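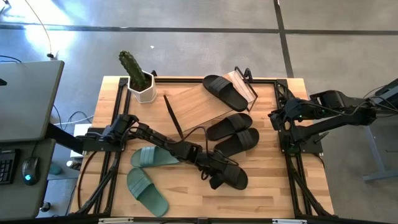
*The left arm holding one of the black slides just above the table.*

7 February 2025

This post records the results of a comparison between two sets of gripper fingers, carried out on the two-arm table over the past weeks. It also contains some remarks on camera placement, as the two subjects proved difficult to separate. Readers who are interested only in the fingers may go directly to the second section.

## Background

The table was first described on this blog in June. It carries two arms, mounted on opposite sides of the frame and facing inwards, so that both can reach the middle of the work surface. The controller is a Nimwood unit and has not been changed since the earlier post. The firmware has been held at the same version throughout, and the speed limits were left at the values used for the previous tests.

The task is the handling of footwear. An arm is required to take hold of a slide sandal, lift it clear of the table, and set it down on or beside a sloping board. The task was selected after a period of working with blocks and cups, on which almost any finger will give an acceptable result. A slide is a more demanding object. The sole is thick and bends, the strap yields when it is pressed, and the centre of mass is seldom where the operator would wish it to be. Two slides lying side by side present a further difficulty, in that the finger must enter a narrow gap without moving the neighbour.

Both black and green pairs were used. The black pairs are the more troublesome of the two for any method that relies on vision, and they were given the greater share of the attempts for that reason.

## The fingers

Two sets were compared. The first, from Kassa, has a pointed tip and a flat inner face. The second, from Clikow, has a blunt tip and a soft pad over the whole of the gripping surface. Both fit the same gripper body with the same screws, and a change of fingers on one arm takes 4 minutes when the correct key is to hand.

The comparison consisted of almost 200 attempts, divided equally between the two sets. An attempt was recorded as a success when the slide was lifted, carried and released without being dropped and without any other slide being displaced by more than its own strap width. This is a strict rule, and it was applied to both sets alike.

The pointed fingers gave the better result wherever the slides were close together. The narrow tip can be lowered between two soles, and the flat face then closes against the side of the sole with little sideways movement. With the blunt fingers the neighbouring slide was frequently pushed out of place before the grip had closed. A number of these attempts would have counted as successes under a more generous rule.

The padded fingers gave the better result on an isolated slide. The grip was more forgiving of a poor approach angle, and the slide was less inclined to swing once it had been lifted. When the pointed fingers took hold of the sole near one end, the other end dropped and the whole object turned about the line between the two tips. The arm was usually able to complete the movement, although the slide was then set down at an angle that had not been asked for.

Gripping by the strap was tried with both sets and cannot be recommended with either. The strap folds as the fingers close, and the position of the slide in the grip is different each time. It is possible to train an operator to correct for this by eye. It is less easy to obtain recordings that are of any use afterwards.

Wear should also be mentioned. The Clikow pads had begun to lift at one corner by the end of the third session. The supplier provides replacements, but the adhesive requires a night to set and the arm is out of service in the meantime. The Kassa fingers showed light marks on the inner faces and no change in performance.

## The cameras

Two views were recorded during every attempt: a fixed view covering the whole of the table, and a view from a small camera at the wrist. The fixed view is the one to which most operators turn first, and it is sufficient for the approach. It is poorly suited to the last part of the movement, when the arm itself stands between the camera and the object. A black slide beneath a black arm is then very hard to make out, and several operators reported that they had closed the gripper on the basis of memory.

The wrist view answers this difficulty in large part. Both fingertips are visible at all times, together with the gap between them, and the operator can judge the position of the sole directly.

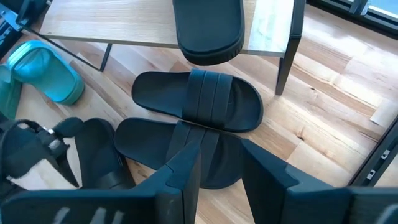
The cost is a loss of orientation. An operator who works from the wrist view alone will know precisely where the tips are in relation to the nearest slide and will have only a general idea of where that slide lies on the table. The left and right sides of the view do not correspond to the left and right of the person seated at the desk, and the relationship alters as the wrist turns. New operators were found to need one full session before they ceased to correct in the wrong direction.

The shape of the finger has a direct bearing on the value of the wrist view. The pointed fingers obscure little of the object until the last moment. The Clikow pads are wider and conceal the very edge that the operator is attempting to find. It had been expected that the softer pads would compensate for small errors of position, and to some extent they did so, but the errors were also larger.

Daylight was a persistent nuisance. On bright mornings the pale parts of the surface were overexposed in the wrist view, and the camera responded by darkening everything else, including the slides. Fixing the exposure by hand removed the changes in brightness during a movement. It did not remove the glare, and a blind has been ordered.

## Settings

The following settings were used for the final sessions and are given for the benefit of anyone with similar equipment.

- Grip force: at the lower end of the permitted range for the pads, and one step higher for the pointed fingers.
- Closing speed: slow. A fast closing movement pushes a light slide away before the second finger has arrived.
- Wrist camera: exposure and white balance fixed, focus fixed at the fingertips.
- Cables: secured along each link with a little slack at every joint. A tight cable at the wrist was the cause of 2 stoppages and one lost afternoon.

The Nimwood controller permits separate force settings for the left and right arms. This was useful when different fingers were fitted on each side, although the setting is stored against the port and not against the gripper. If the plugs are exchanged, the force settings will be exchanged with them, and no warning is displayed.

## Choice of fingers

The Kassa fingers have been retained on both arms for the present. The majority of the work planned on this table involves objects placed close to one another, and the ability to enter a narrow gap was given greater weight than a steadier hold. The Clikow set has been put aside for single, heavier objects, and may be fitted again when boots are introduced.

A third set, from Clastomis, has been requested. According to the drawing it combines a pointed tip with a thin pad set back by 3 millimetres, which may reduce the swinging described above without concealing the edge of the sole. The same rule for success will be applied, and the earlier attempts will not be repeated unless the camera positions have to be changed. Delivery has been promised for the end of the month, and the mounting screws are understood to be of a different length.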